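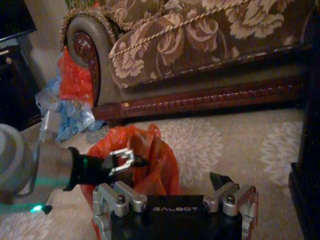 Wrist view. The left gripper holds the upper edge of the bag; the right is open over the carpet.

Home | Essays | Methods | Archive | Contact

Thin Plastic Is a Fair Test, If We Score It Fairly

Most papers on household manipulation report one success rate per task. For shopping bags I think that number is close to useless, and the Provura results from August show why.

The group ran 767 bag pickups in a furnished room. A trial passed if the bag left the floor and stayed up for two seconds. By that rule the policy trained with wrist views beat the head-view baseline easily. Enikő Szekeres then rescored the logs by where the fingers closed. In 111 of the passing trials the grip was on a single layer well away from the handles. Such a grip lifts the bag and is no good for opening, folding or filling it.

A bag has no stable pose. Its outline says little about where the handles are, and a patterned carpet makes segmentation worse. Lift height measures almost none of this.

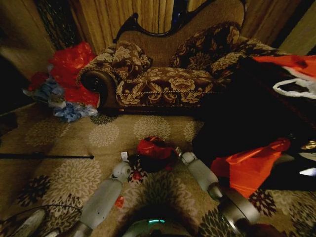
What to report instead

I would ask for grasp location, number of layers held, and whether the second arm could reach a useful point without a regrasp. All three can be labeled from existing video. Szekeres needed one Wednesday.

The usual objection is cost. It is weak at this scale, though I accept that it grows for sets like Fana, with 3067 episodes. A labeled random subset would do there.

Comments (2)

Osvaldo Carbone: Layer count is hard to label from wrist video. What was the agreement between raters?

Nele Hinrichs: We tried this on towels. Grasp location held up, layer count did not.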